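Gallery: Open Day at the Stillwood Workshop

Posted in November
Filed under: Visits, Demonstrations

The Stillwood building opened its doors on a Sunday for the handling group's yearly open day. Triketton ran the kitchen room, Gruber had the long bench on the ground floor, and the Broston bus brought people up from the station every half hour until the last demonstration at four. Attendance was higher than last year, with more than 13 groups signed in at the front desk before lunch.

The pictures and notes on this page follow the order of the visit. Most of the questions we got afterward were about the kitchen room, so it gets the most space.

Ground floor, Gruber bench

Sorting of small boxed parts by size. The arm ran at half speed during public hours and at full speed for one short run at noon. Visitors stood behind the yellow line and could ask for a repeat.

The printed sheets for this station ran out early. The same text is on the wall panel by the stairs and will stay up through the end of the month.

First floor, kitchen room

Triketton set up its hand-held grippers on a normal kitchen counter, with fruit and the usual dishes and pots left in place. A person holds one gripper in each hand and does the job at an ordinary pace. The recordings are used later to teach a robot arm the same movements. Each session lasted 10 minutes, and visitors could try the grippers themselves once the staff had shown the grip and the release.

Fruit was picked for the day on account of its mixed sizes. A pear needs a wider opening than a kiwifruit, and the peel on an orange gives the pads something to hold. 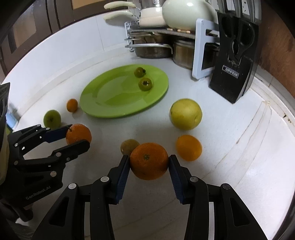

Two grippers, two oranges. The ridged blue pads do the holding. Kitchen room, Triketton session.

People who tried the grippers usually squeezed too hard at first. The staff suggested closing the fingers slowly and stopping as soon as the fruit lifted. Children managed this faster than the adults in most sessions, though the handles are a little large for anyone under eight.

Moving fruit onto a plate was the standard task. Passing a piece from the left gripper to the right one was the harder version, offered to anyone who wanted a second turn. Small tomatoes were the least popular choice, as they roll and the pads cover most of them.

A few visitors asked whether the counter is cleared for normal recording work. Triketton said it is not. Kitchens are recorded as they are, with racks, boards and knife blocks left standing, so that the arm does not learn to work only on a bare surface.

Top floor, talks

Two short talks were given, one before lunch and one after. The first covered gripper wear and how often the finger pads are changed. The second was a question session on home kitchens and what a robot arm can and cannot do there at present. Seating was tight for both, and next year the talks will move to the larger room across the hall.

Slides from the first talk can be requested at the Stillwood front desk. The second talk had no slides.

Practical notes

Coats and bags left in the first floor cloakroom are being kept at the front desk until the end of the month. One child's glove and a green umbrella are still there.

The next open day will be announced on this page. School groups can book a weekday visit to the kitchen room at any time of year.

Back to all galleries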